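Casis Trail Restoration, Phase 2
Progress report to the Hao Fund, period ending April
Prepared by Surachet Phuthong, field coordinator

1. Trail work

Crews cleared and regraded the trail between Gastgate trailhead and the Felia shelter. Drainage on the switchbacks is complete except at the upper ford, where the culvert is undersized and will be replaced. In total, 168 water bars were installed against a target of 200. The remainder are on the upper section, which was under snow until late in the period.

2. Hiker services

The resupply point at Gastgate opened on schedule and holds mailed packages for 30 days. Over 506 packages were logged. Fuel canisters are not accepted by mail and must be bought on site. Opening time has moved from 9 a.m. to 7 a.m. to suit hikers leaving early.

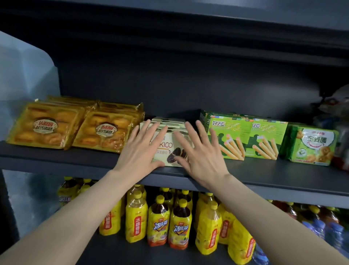 Figure 1. Boxed cookies on a shelf with snacks and bottled drinks.

3. Signs and water

Distance markers are in place as far as the shelter. Two markers near the ford show the old mileage and have been reordered. Aminu Abubakar tested the spring below the shelter in April; the results are in Annex B. The notice advising hikers to treat all water stays up.

4. Budget

Spending is within the approved lines. Freight ran higher than planned and was covered from the tool allowance. We request approval to carry the unspent culvert money into the next period.

5. Next period

Replace the culvert, finish the upper water bars, and install the corrected markers. The site visit is set for a Tuesday, with the date to be confirmed by the Fund.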